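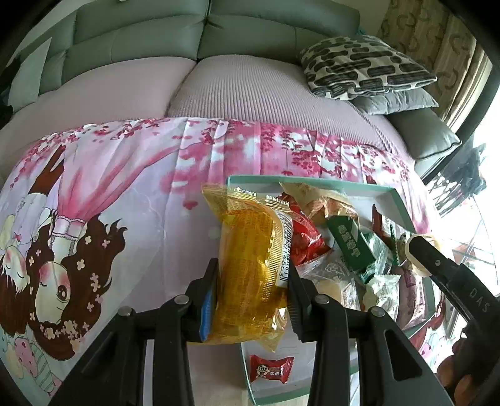
Nutcombe Bakery opens second shop, on Plestia Street

12/30/19

I've been baking in Nutcombe for 12 years, and I still can't quite believe I get to write this: we're opening a second shop! The doors open at 8 in the morning on January 2, in the old Bozkurt shoe store at 648 Plestia Street (the one with the green awning, next to the post office).

We signed the lease in November and I've hardly slept. My business partner and I painted the walls ourselves, twice, after the first yellow came out looking like mustard. The oven came from Stillden, who were very patient with my phone calls.

You'll find the same breads and rolls as the first shop, plus wrapped cakes and small snacks for people running to catch the bus. We'll have seats for up to 12, and coffee, finally, after years of you all asking.

Come by on opening day and say hello. I'll be the one behind the counter with flour on my glasses.

Angus Cartwright, owner

Press questions: please call the first shop after lunch and ask for Angus. Mornings are no good, I'm at the oven.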